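**Adalent two-arm cell kit, reviewed after 30 weeks**

We bought the Adalent kit in July to replace a single-arm bench. Reece Furnival built it up in two days, and I have looked after it since. Both arms bolt to one rail at the front, so moving a base means two brackets and a hex key. The mesh baskets are our own addition and hold the small bits. 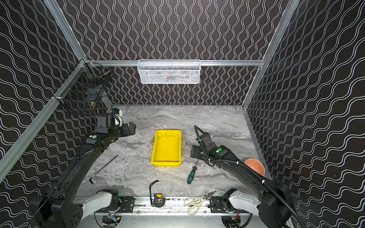
## Upkeep

Adalent says to check the base bolts every 200 hours. I do it weekly — it takes ten minutes. The wiring sits low at the front, below the rail, and is easy to reach but also easy to catch with a sleeve. I would like a cover for it.

The fingers are plain black prongs with a slightly rough finish. Before each job I open them wide over bare worktop and look for chips at the tips. 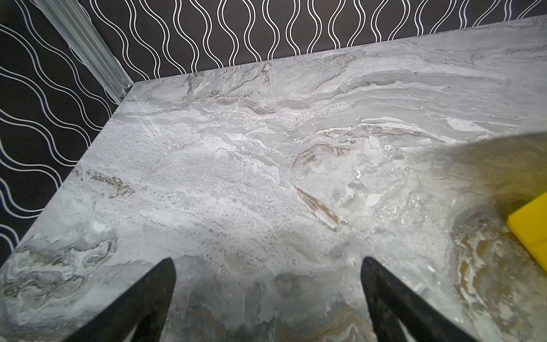
Spare fingers come from Losau and cost £30 a pair. Ours lasted almost 3,000 cycles. Fuseini Agbenyega changed the second pair without the manual, which is poor on this point anyway; the torque figure is in a table at the back.

Four stars. I would buy it again, with a longer hex key.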